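Low-Cost Irrigation Control for a School Allotment

Final report, second-year group project
Author: Aldo Lombardi
December 2023

1. Background

The allotment at Trallunside is divided into raised beds fed from a single rainwater tank. Until this year the beds were watered by hand. In dry spells the far beds received less water than those next to the tap, and two crops of beans were lost in the June before the project began. The school asked for a system that would water each bed separately, run from a small solar panel and be repaired with parts that can be bought locally.

This report covers the choice of valve, the control circuit, the pipework and the results of the bench trial. The soil measurements were carried out by a second group and are reported separately.

2. Requirements

The following requirements were agreed with the school at the start of the work:

The system must run for 5 days without sun.
Each bed must be switched independently.
A fault in one valve must not leave any other bed without water.
No mains voltage is to be used anywhere on the site.
All connections must be above ground level and reachable without tools.

The tank stands on blocks, so the available head is small. This turned out to be the most important limit on the design. Most garden valves sold for use with a hosepipe need mains water pressure to open and close properly. They use a small pilot hole and a rubber diaphragm, and with a low head the diaphragm does not seat.

3. Choice of valve

Three types of valve were considered: pilot-operated, direct-acting and motorised ball valves. The pilot-operated type was ruled out for the reason given above. Motorised ball valves work at any pressure and draw no current once they have moved, but they are slow and were outside the budget.

A direct-acting valve uses the pull of a solenoid to lift the seal against the water. The force needed depends on the area of the opening and the pressure across it, so a low head is an advantage here. The disadvantage is that current must flow for as long as the valve is open. In our case watering periods are short and the energy used is acceptable.

The pull of a solenoid falls quickly as the air gap grows. A plunger that is nearly home is held with much less current than is needed to move it from rest. The control circuit makes use of this by applying full voltage briefly and then reducing it.
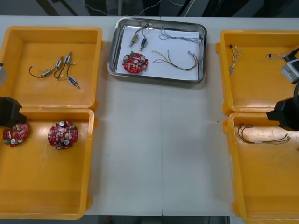
Figure 1. Small solenoids with their leads, in trays on the work table.

Coil resistance was measured with a handheld meter before any load was applied. Each coil was measured twice, once at room temperature and once after a period of continuous running, as the resistance of copper rises with temperature and the pull falls accordingly. Any coil whose two readings did not follow the expected change was put aside.

4. Control circuit

The controller is a Nulteck timer board with a transistor output for each bed. A diode is fitted across every coil to carry the current when the transistor switches off. Without it the voltage at the transistor rises well above its rating, and one output was destroyed in this way during early testing.

The hold voltage was set by experiment. It was lowered in small steps until the plunger dropped out, and the working value was then set at 40 per cent above the drop-out point. A lower margin would save energy, but the battery voltage changes during the day and the cable to the far beds causes a further drop.

The board stores one start time and one duration for each bed. Beds are watered one after another and never together. This keeps the flow to each bed independent of the others and limits the battery current to that of a single coil.

5. Bench trial

The trial was carried out with a header tank set at the same height above the valve as the real one. The water was collected in a measuring jug and timed. The valve was cycled 873 times over the course of the trial, after which the seal was removed and inspected. Light marking was found on the seal face, with no leak at the working head.

Components were kept sorted by type throughout, with untested and tested coils held apart. Early in the project they had been stored together and several were measured twice by mistake.
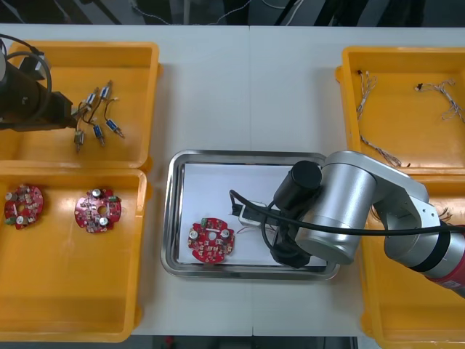

Figure 2. Blue solenoids in the upper-left tray, with the two arms over the table.

Flow through the valve was lower than calculated. The calculation had used the full bore of the pipe, whereas the opening under the seal is narrower. When the correct area was used, the measured and calculated values agreed within the accuracy of the jug. The watering time for each bed was increased to allow for this.

6. Pipework and wiring

The main pipe runs along the north side of the beds with a tee at each. A filter is fitted at the tank outlet and can be lifted out by hand. In the first layout, supplied by Alcaraz, the filter was placed after the first tee, and grit from the tank reached the nearest valve.

Cable runs were planned on paper before anything was cut. The longest run is around 40 metres, and the conductor size was chosen for this run and used throughout so that only one reel had to be bought. Each bed has its own pair back to the controller. A shared return would have used less cable, but a single break in it could have stopped every bed, which conflicts with the third requirement.

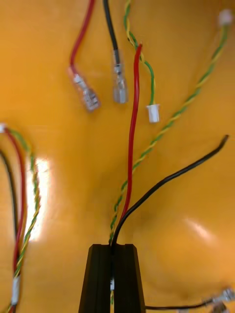

Each pair is labelled at both ends with the bed number. Joints are made in gel-filled connectors and mounted on short posts. The labels on the first set of cables were written in ordinary ink and faded within a few weeks, so they were replaced with printed sleeves.

7. Problems and further work

The main remaining problem is frost. Water left in the valve body can freeze and crack it, and the present design has no drain. For this winter the tank outlet is to be closed and the valves removed. A drain cock at the lowest point of the main pipe is recommended before next season.

The timer takes no account of rain. A simple float switch in an open cup was tried at the Dresteren site and worked until it filled with leaves. A mesh cover would probably solve this but was not tested.

The seal material should be checked again after one full season. The bench trial used clean tap water, and the rainwater in the tank contains fine silt from the roof.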